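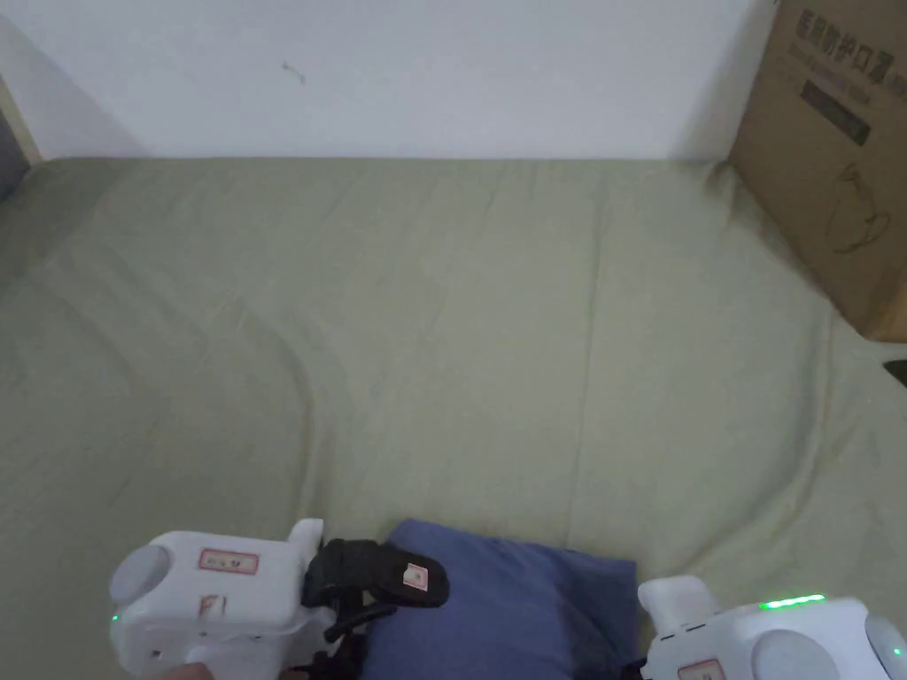

1 min read

Hand-held grippers at the Butia workshop in Gekthorpe are getting a new service routine after one pair began closing unevenly in June.

Bastian Oltmanns, who looks after the equipment, traced the fault to a jaw pad that had worn thin on its inner face. The pad was replaced and the jaw was zeroed again before the pair went back to bed-making work, where the two grippers are used on pillows and fitted sheets.

Under the new routine, pads will be checked every 40 hours of use and changed at 200, whatever their condition. Cables will be looked over at the same time. Each check ends with a trial on a pillow, with one gripper at either side.

"A sheet will show you a bad pad long before a box does," said Mr Oltmanns. "It slides out of one jaw and stays in the other."

Spare pads come from Clokalum, a small supplier that has made 68 of them for the workshop so far. Ifigeneia Fragkou, who runs the bedding trials, said the stoppage had cost her team a morning.

The workshop logged 147 hours on the worn pad before it was taken off. Wolfram Voß is to fit the next set, and the jaws will be zeroed again once the new pads are in.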